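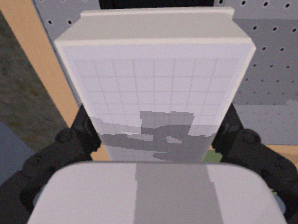
White container with a raised lip.

The long way round with hexagons

09/02/2022

I started my big hexagon quilt 16 years ago, in the back bedroom of a rented house in Cliston, and I can tell you quite cheerfully that it still isn't finished. The pattern is called Westuvora, and it asks for 3000 little paper-pieced hexagons, each one tacked by hand and whipstitched to its neighbours. I read that number on the back of the packet and thought, well, that sounds like a nice winter.

It has been a good many winters since. The quilt has moved house with me four times, mostly in a pillowcase, and at one point it spent so long at the top of a wardrobe that I had to look up how to do the corners again. (You fold, you tack, you fold again, and you don't pull the thread too tight or the whole thing cups like a saucer.) But I do love it, and every time I get it out I find some scrap I had forgotten – a bit of a summer dress, the good half of a tea towel, a mustard lawn I bought at the Randodmont remnant sale for 67 pence and have been eking out ever since.

If you are thinking of starting one, please don't be put off by me. Cut your papers from something a little stiffer than printer paper. Use a fine needle, finer than you think, and a thread that is near enough in colour to the darker of your two fabrics. I used white for the whole of the first section, and I can see every single stitch from across the room. I tell visitors it's a feature, and they are very kind about it.

The other thing I would say is to leave the papers in until every side of the patch is joined. I know it's tempting to whip them out and use them again, especially once the quilt gets heavy on your knee, but an edge with no paper behind it stretches as soon as you look at it. I lost most of a September putting right a row that had gone wavy, and it still isn't as flat as I'd like. 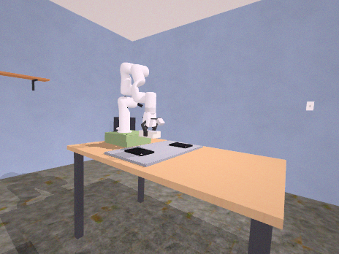

A reader in Gil wrote to tell me that she gave up tacking through the papers altogether and now uses a dab of washable glue, "and my wrists have forgiven me, though my mother wouldn't have". I have tried it since, on a small cushion, and it is certainly quicker. The folds are crisp and the papers come away nicely if you go sparingly. I did miss the tacking, though. It's the part I can do with the radio on and a cup of tea going cold beside me, so I think the quilt will carry on with its thread.

I'm on the border now, in two blues and what is left of the mustard.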